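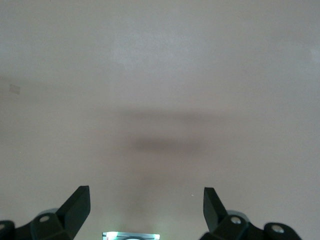
The wrist camera on the Plorkedwood cell at Tedport gets its view checked after every gripper service, with the arm brought up close to a plain surface. A blank background shows up dirt on the lens and any finger that has gone back on crooked. The two black fingers should rise from the bottom corners at matching angles, wide open, with a bolt head visible on each bracket. The broad soft shadow across the middle is ignored for this check. Small marks such as the white speck near the right finger are noted, then the arm is shifted sideways and the view compared. A mark that stays put in the picture is on the lens; one that moves is on the surface.

## Notes for this gripper

**Fingers.** Swapped as a pair, never singly. Wipe the bracket seats before fitting and tighten the bolts by hand first, then in 2 passes with the short driver. The Masanja sheet still gives the old bolt length — use the one written inside the cabinet door.

**Linkage.** Open and close 100 times at low speed before the arm goes back to work. Stop if one side lags. A lag at the start of travel is usually dried grease; a lag at the end has nearly always been a bracket fitted slightly off square.

**Camera.** Dry cloth only. The exposure is left on the Wemen setting, which was chosen for the day shift and runs a little dark in the evening.

**Cable.** Leave 5 cm of slack at the wrist. Last March it was clipped too tight and the picture dropped out whenever the wrist turned past halfway.

Spare fingers are in the second drawer, bolts in the tray above.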